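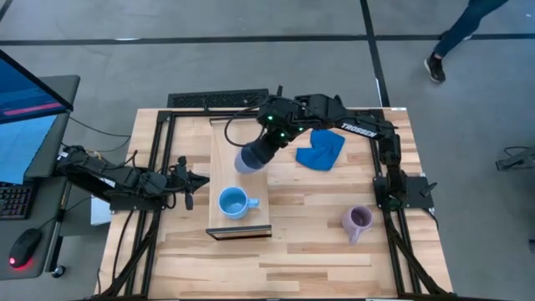
Test Operator, Gripper and Controller Comparison (part-time, fixed term)

Posted Thu 12 December by Druvcombe Hiring Desk
32 shares | 2 comments

Druvcombe is hiring part-time operators for a bench study of gripper fingers and teleoperation controllers. The work is done on two-arm tabletop stations. Contracts run through the end of April. Reference number 2902.

Scope of the study

Three finger designs are being compared: the stock fingers, the Totalar soft pad and the Arton narrow tip. Each is run under two controllers, the current Druvcombe build and the Mirzaei controller, which adds force limiting at the wrist. Tasks use household items. The core set is mugs and cups (pick by rim, pick by handle, invert, place on board) and cloth (pick from a crumpled start, lay flat). A second set with hanging objects is in preparation and may be added in the spring.

Duties

- Run assigned trials from the task sheet, in the order given.
- Reset the table to the start layout between trials.
- Log each trial as complete, partial or failed, with a failure code. Slip, missed grasp, collision and controller fault are separate codes and must not be merged.
- Swap finger sets and repeat the zeroing routine after every swap.
- Check camera views against the reference view at the start of each shift.

Operators do not tune gains or edit the controller configuration. If a controller behaves in a way the sheet does not cover, stop the trial and leave a note in the log for the bench engineer.

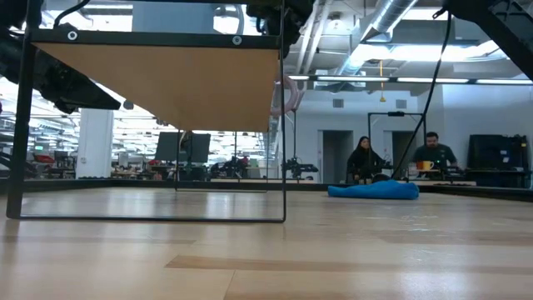

Shifts are four hours with one break. Operators work in pairs, one driving and one logging, and trade roles at the break. The room is shared with other benches, so expect some noise and foot traffic.

Requirements

- Steady hands and normal or corrected vision.
- Able to sit at a station for up to an hour at a time.
- Comfortable with a Linux desktop and a spreadsheet.
- Able to write a short, plain account of a failure.

Prior teleoperation experience is useful but not required. Training takes two shifts and is paid at the full rate. Trials run during training are not counted in the results.

Applicants who have worked for Totalar, Arton or Mirzaei in the past year are not eligible for this study - please wait for the next posting.

How to apply

Send a resume and a half-page note describing a repetitive task you have done and how you recorded errors. Put the reference number in the subject line. Selected applicants will be asked to a one-hour bench trial with the stock fingers.

Contact: Druvcombe Hiring Desk | Copyright Druvcombe, all rights reserved | Back to top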